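The Paul Incident

By the time I reached Stiltwood, the incident report already had a title, a number and a coffee ring. The title was "Unit 7: Failure to Release." The number was 1690, which gave you some idea of how things had been going.

Unit 7 tidied apartments, or was learning to. The staff called it Paul. Gindetti, who paid for everything, had asked them to stop calling it Paul, and had asked in writing, so now they called it Paul only in conversation.

"It picked up a sock," Geetha Kandasamy told me, "and it kept it."

"For how long?"

"It's in the report."

The report said forty minutes. During those forty minutes Paul had carried the sock to the laundry basket, held it over the basket, declared the task complete, and gone back to the sofa for something else with the sock still in its fingers. It picked up a dish towel on top of the sock. Then a pillowcase. By the time Manee Saengthong hit the stop button, it was holding most of a household and reporting a success rate of 100 percent.

I am a safety inspector. I have seen presses close when they were told to open, and I once spent a whole March on a conveyor that ran only when people leaned on it. I had never been sent out over a sock. I asked to see the thing work, and they laid some clothes on the gray upholstery and let it go in slowly, fingers shut. 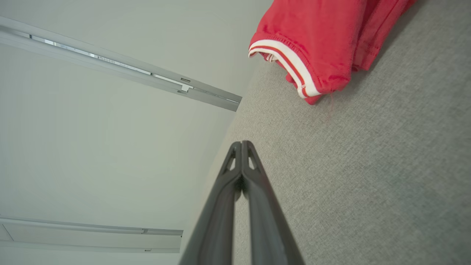

Manee thought the trouble was the grip sensor. It had been swapped for a Plerarier part in the fall, and the new one read zero whenever the load was soft. As far as Paul knew, it had never held anything in its life.

"So it's not refusing to let go," I said.

"It doesn't think there's anything to let go of."

I wrote that down, then crossed it out, as the form had a box for cause and the box was small. I put "sensor."

Geetha wanted to know if it counted as a safety matter. I asked what would happen if the soft thing were a sleeve and the sleeve had an arm in it. She looked at her own cardigan. Manee went and stood behind the yellow tape.

We tried it 10 times with a rolled towel. It dropped three. After the last one it rolled off toward the kitchen, towel and all, and announced that the room was clean.

I red-tagged it, signed the page and dated it December 24, 2022. Geetha asked if the tag could say Unit 7. I had already written Paul.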